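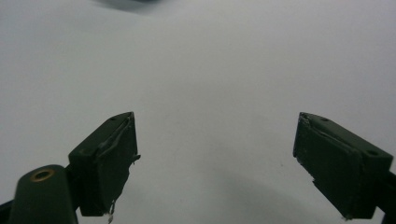
Plain white work surface

A plain white work surface is any light, unpatterned covering or top on which small things are sorted, mended, folded, packed or simply looked at. It may be a painted tabletop, a bedsheet drawn tight over a table, a roll of heavy paper, or a board made for the purpose. People have kept such surfaces in sewing rooms, kitchens and hobby corners for a very long time, and most households own something that will serve, even if they have never thought to call it by a name.

Appearance

Under soft, even light, a smooth white surface shows hardly any texture at all, only a slow change of tone from cool gray on one side to something nearer pure white on the other. Dark things stand out against it very clearly — a stray thread, a pin, a seed — and that is the quality most people are after. Glossy white tops tend to throw back glare from a window, so a matte finish is usually kinder to the eyes over a long afternoon.

Kinds

Sheets and tablecloths are the oldest and cheapest kind, and they can be shaken out and washed. Paper is flatter, but it creases and has to be replaced. Boards cost more and need somewhere to live between uses. The Wadamano board, sold by the small firm Skika, is white on both faces and folds in 3 panels; about 3,000 were made before the line was given up. The Ghoneim cloth is a heavier cotton cover with weighted corners, much liked by quilters.

Use at home

In her household guide Skukeo, Leilani Brannigan recommends laying everything out on white before a drawer is put back in order, and leaving a clear space in the middle for whatever is being handled at the moment. Pascual Aravena, who revised the book, added a short chapter on button tins and jigsaw puzzles.

Care

Painted tops are wiped with a damp cloth and mild soap. Gritty cleansers dull the finish and leave fine scratches that collect dirt. Cotton covers are washed warm and ironed while still a little damp, then rolled on a tube for storage.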